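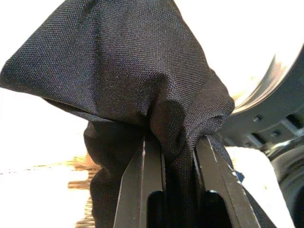 Fevden Textile Workshop
Notebook, dye room and finishing
July
Entry opened 8:15 a.m., N. Leinonen

Subject: Overdyeing of faded black cotton, second series. Continues from the entry on fiber reactive black.

The first series established that the faded stock from the Umgate theater can be brought back to a usable black with a reactive dye, provided that the old finish is removed first. It did not establish how much color is lost in ordinary laundering afterward, or whether the black reads the same under warm and cool stage lighting. Both points are to be settled before a price is given to Umgate. Edem Arthur has asked for the results in a form that can be attached to the quotation, and the figures below are therefore kept in the same order as the quotation headings.

Scouring

All pieces in this series were scoured before dyeing with soda ash and the neutral detergent, at a low simmer for one hour. The rinse water from the first batch was yellow-brown and had a slight odor of starch. A second scour was carried out on that batch only. The remaining batches gave a nearly clear rinse and were not scoured again.

Note for colleagues: the water drop test is to be used on every piece after scouring. A drop placed on the dry cloth should sink in at once. Two pieces from the lower shelf held the drop for several seconds and had to go back. These were stored close to the door and may have been treated with a flame retardant at a different time from the rest. Umgate has no record of treatment before the present technical director. Jui-lin Yip will write to them again on this point.

It should be stated plainly in the quotation that scouring and dyeing will remove any water-soluble flame retardant. The cloth must be treated and tested again before it is hung. Fevden does not carry out that treatment. Marchal has done so for earlier customers, and their turnaround should be added to ours when the delivery date is discussed.

Dye bath

Batch size was held at 3000 g dry weight throughout. This is below the capacity of the large vessel, but heavier loads in the first series came out with pale streaks along the folds, and the level of the bath was too low for the cloth to move freely.

Salt was added in portions over the first half hour, with the cloth lifted out each time. Corentin Chauvin prefers to dissolve all of the salt beforehand and enter the cloth last. Both methods were tried. No difference could be seen between the dried pieces, and the second method is considerably easier on the arms. It will be adopted unless a later batch gives cause to return to the first.

Soda ash was dissolved separately in warm water and added slowly, away from the cloth. In the second batch it was poured too quickly near the drain side, and the result is a darker patch about the size of a hand. The patch is not visible at a distance. It is recorded here so that the piece is not used for measurement.

The bath was held for 90 minutes after the soda ash went in. An extension to two hours was tried on the last batch and did not produce a deeper black when judged against the reference card in daylight from the north window.

Rinsing

This remains the longest part of the work and the part most often cut short. Cold rinse until the salt is out, then warm, then two hot soaps with the neutral detergent. The hot soap should be left to stand. Unfixed dye leaves the fiber slowly, and agitation does little to hurry it.

Overnight standing in hot water, lid on, was tested on one batch. The water in the morning was still purple. After one further rinse it ran clear, and that batch gave the best result of the series in the crocking test. The method costs no labor, but it does occupy the vessel until morning. Fabrice Bodin is to advise whether the schedule allows it.

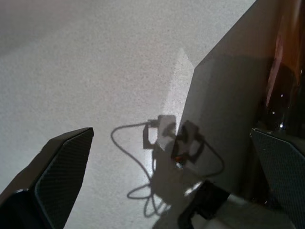
Water use was also recorded, as the drain permit is due for renewal. The overnight method used the least water of any procedure tried so far. The meter reading sheets are in the gray folder beside the sink and should be left there until the permit form has been sent.

Crocking

Dry rubbing left almost no mark on the white test cloth for any batch. Wet rubbing separated the batches clearly. The pieces given only one hot soap marked the test cloth a definite gray. Those given two were better, and the overnight pieces rated 4 on the gray scale, which meets the level Umgate has requested for drapes that performers brush against in costume.

A pale costume worn by a damp performer is the hard case, and it is the one the wardrobe department will ask about. The wet result should be quoted and the dry result left out of the summary, or placed after it.

Laundering

Specimens were washed in the household machine at 30 degrees Celsius with a strip of undyed multifiber cloth stitched along one side. Staining on the cotton and nylon sections was slight. The wool section took up nothing that could be seen. The specimens themselves had lost a little surface fuzz and appeared marginally cleaner in tone.

No tumble drying was carried out. Umgate line-dries its soft goods on the fly bars, and heat would add shrinkage to the question before it is wanted. Shrinkage will be taken up in its own entry. For the moment it is enough to say that scouring accounts for most of it, and that hems on the long legs should be let down before the cloth is dyed. Thread on the old hems is polyester and will remain the color it is now.

Appearance under light

Viewed in the small room at 2:40 p.m., shutters closed, with the warm lamp first and then the cool one. The reactive black holds well under the cool lamp. Under the warm lamp, the pieces from the first two batches show a faint red cast next to the reference cloth. The cast is stronger at a low angle – as it would be from a side boom – and is hardly present from the front.

Jui-lin Yip proposed a small addition of navy to counter the red. One trial piece was dyed on this basis. It is an improvement under the warm lamp and no worse under the cool one. The weight of navy is entered on the recipe card and not repeated here, as the card is the controlled copy.

Pile direction is of no concern with the cotton twill. It will matter if Umgate sends the velour as well, and we should not promise the velour on the strength of these results. The velour is of unknown fiber. A burn test on a few threads from the selvage would settle the matter in a minute and should be requested before any of it is transported.

Labeling

The laundry pens failed again. Marks made before scouring were legible afterward on the pale pieces only, and of course not at all once dyed. Stitched knots in undyed polyester thread at the lower left corner worked well and are now the standard method. The key to the knots is on page 144 of this book, and a copy has been pinned inside the cupboard door.

Kiduncombe school has asked whether its students may attend a dyeing day. This is agreeable in principle, provided that it does not fall on a day when powder is being weighed. Respirators are not available in small sizes. Stock solution could be prepared on the preceding day and the visit begun from that point.

Outstanding

Repeat the navy addition at full batch size. Edem Arthur to weigh, Corentin Chauvin to run the vessel.

Reorder soda ash and neutral detergent. The present drum of detergent will not cover the Umgate work.

Obtain Marchal's written turnaround for flame treatment, including collection.

Replace the gasket on the large vessel. It weeps on the hot soap, and the floor beneath it is slippery by the afternoon.

Ask Umgate whether the tie tapes are to be dyed with the drapes or removed and replaced with new. The present tapes are mixed, and some will not take the color.

Entry closed 5:20 p.m. Specimens from the overnight batch are on the drying rack and are to be left there until the shrinkage measurements have been taken.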